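Surface Gloss and Reading Comfort in Shared Study Rooms
Custódio Cunha
Friday, September 13, 2019 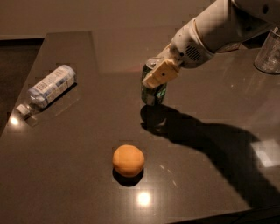
Figure 1. Dark brown tabletop with a glossy finish, beige wall behind.

1. Background
Glare from desks is a common complaint in the Fellmont building, where most study rooms have dark polished tables. The earlier Munshi survey dealt with lamp height only and left the table finish out.

2. Method
Readings were taken in August in 7 rooms, with the blinds closed and the ceiling lights on. A hand-held light meter was placed at seated eye height and pointed at the centre of the table. Users of the rooms filled in a one-page form; 214 forms were returned, of which 9 were incomplete and were discarded.

3. Results
Complaints were most frequent where a ceiling light was reflected towards the reader. Matt desk mats reduced the meter reading in every room – the effect on comfort scores was weaker. Wall colour showed no clear link with either measure.

4. Further work
The readings should be repeated in daylight with the blinds open.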